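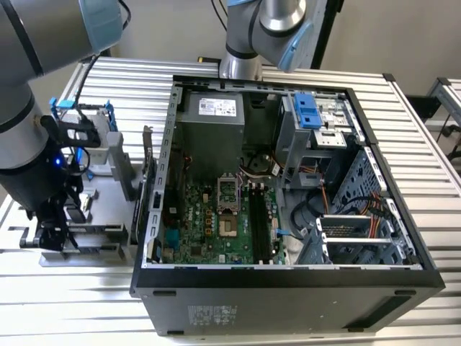 Two arms, one old Dell on its side, lid off, socket lever up. Tuesday, December 31, 2024 and I'm still at work!

**1/** Day one with the Skukeo teardown kit. The price is 2,527 for the year with support (Wafula haggled, bless him), and that covers the gripper fingers, the fixture and the software.

**2/** Setup was nicer than I feared. Veronika and I had it talking to both arms before lunch, though the manual is 300 pages and the index is rubbish.

**3/** Moan: you have to teach it every case model yourself. Studex gave us a library when we tried theirs. Skukeo say February for that… we'll see.

**4/** Trial runs for 20 more days. I'd like to try memory sticks next, then that blue latch on the drive bay. Shout if there's a case you want me to put through it.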